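Maricruz Contreras had already finished her coffee by the time I found the right door, and she was humming. I asked if it was a new one. "It's the bridge of an old one," she said. "I hate it. I've hated it for years and I can't stop fixing it."

If you only know Maricruz as Chala, the voice on those murky bedroom singles people kept passing around, she's a lot louder in person (and a lot funnier). Her debut album, Skorora, is out through Skonulum, a label so small that she packed the first orders herself. All 2000 of the vinyl pressing are spoken for. "My wrists still hurt," she told me. "Ask me about tape. I have opinions about tape!"

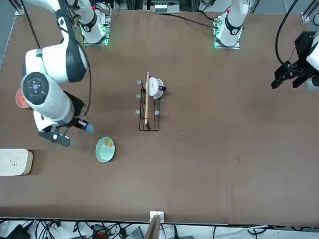

Leaving the band

Before Chala there was Vandberg, the four-piece she sang with straight out of high school. They made 3 EPs, toured in a van with no heat and split up in a parking lot. I expected her to be careful about it, but nope.

"We were four people who wanted to be four different bands," she said. "I wanted the songs to have holes in them. Our drummer did not believe in holes." They're still friends — she was at his wedding — but she didn't write a note for months afterward, and took a job answering phones at a dental office. One of the album's best tracks, "3884," is named for the last digits of the office number. She says she still picks up her own phone that way sometimes. 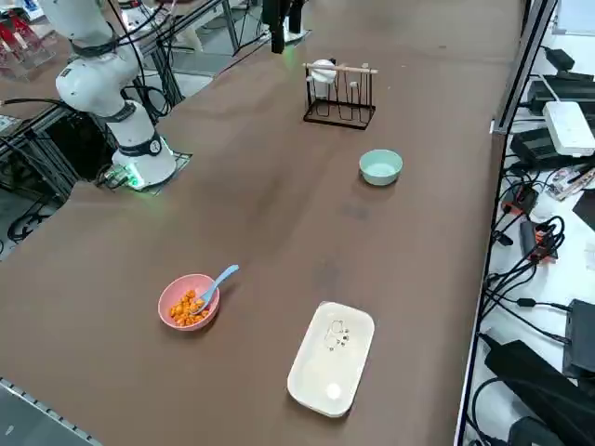 The record took shape at her aunt's place, mostly late at night, with the vocals done in a hallway so she wouldn't wake anyone. That's why the singing is so close and quiet, and I told her it was my favorite thing about it. She got a little shy at that and started talking about percussion instead. Half the clinks on "Laundry Song" are kitchen stuff: spoons, a pot lid, a little white cup hung upside down on a wire drying rack, the same way as the one up there, tapped with a pencil. "I tried real bells," she said. "They sounded expensive. I wanted it to sound like somebody doing dishes and being mad."

So who was she mad at? She laughed for a good while and wouldn't tell me.

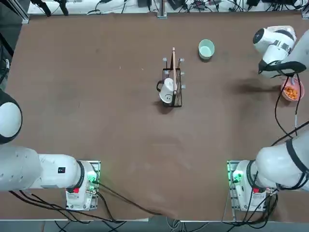
Taking it on stage

The live show is just Maricruz, a sampler and a guitar she describes as "borrowed, legally." The first few dates were rough. At one of them the sampler froze and she sang two songs with nothing behind her, and now she does that every night on purpose.

"People lean in," she said. "You can hear the ice machine. I love it."

I asked about a second album and she made a face, then admitted there are already demos, with more drums this time. Guess who's playing them.
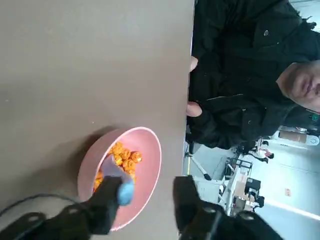
Music Desk | Words: Xóchitl Cuevas

We wrapped up with the question I ask everyone, which is what they've been playing on repeat. Maricruz scrolled through her phone forever and finally turned the screen around to show me a voice memo of rain on a car roof. "It's got a great bridge," she said, and went back to humming hers.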